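How to compare two sets of gripper fingers on small household things

Before you spend any money on new fingers, do have a go with whatever is lying about the house. I set mine up on the marble counter, with AA batteries, a battery cover and a toy brick or two, and found it a far better test than foam cubes ever were.
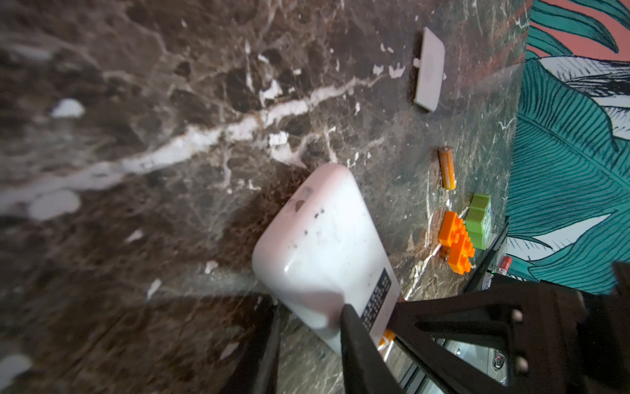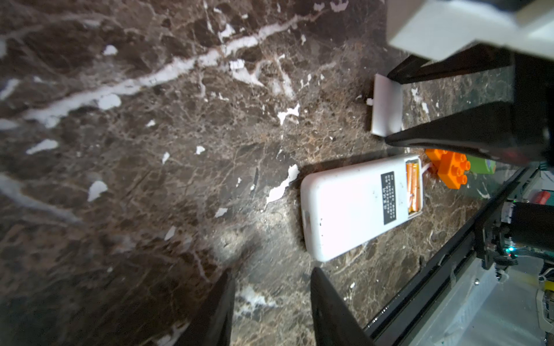 Start with the gripper at half speed and give each object 12 tries, turning it a little between goes. Write down every slip, even the tiny ones - they do add up! Then swap the fingers (I had a plain pair from Pinel and a tapered pair from Etitz) and go through the same objects in the same order, with the closing force left exactly where it was.

Flat plastic pieces want a low, slow approach, so bring the fingertips right down until they only just clear the stone.

Owen wrote in to say that closing force matters more than finger shape, and that dropping it by 27 per cent stopped batteries rolling away on a worktop in Ustthorpe. Do try that before your second round.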